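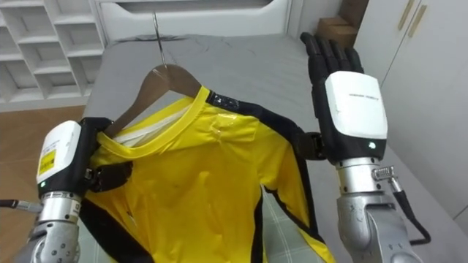 Do the wooden hangers keep the shoulders of the sports shirts in shape? Maybe for a week. After that I doubt the hanger matters as much as how the shirt went onto it.

October, 4 p.m. Bedroom corner, Brarton room.

Clodlow's care sheet says a curved hanger "preserves the neckline." No test behind it that I can find. The yellow one with the black trim is synthetic, slippery, and slides whichever way it likes. Put the hanger in from the hem and the collar stays alone. Shove it down through the neck and you stretch the ribbing, wood or no wood. So: from the hem, hook out last, then even up the shoulders. Takes longer. Fine.

Gray bedspread stays on. Creases in the shirt show up well against it, small ones across the chest today. I'm not ready to blame the hanger for those -- could just as well be folding.

Step platform is still at the foot corner of the bed. Bare pine, knots and all. I said we should sand the edges before anything with a slick finish goes near it and I still say so. 25 minutes with a block, tops. 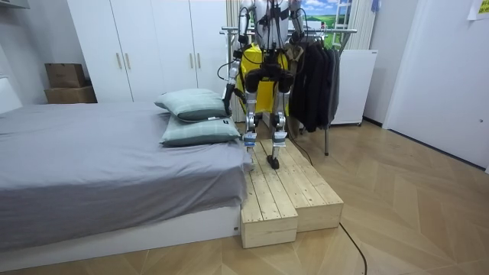 Rajput thinks the sanding is a waste and that a coat of wax would do the same job. I don't believe it, wax over splinters is waxed splinters. Try 2 boards each way and look again next month.

Rack: leave gaps between shirts.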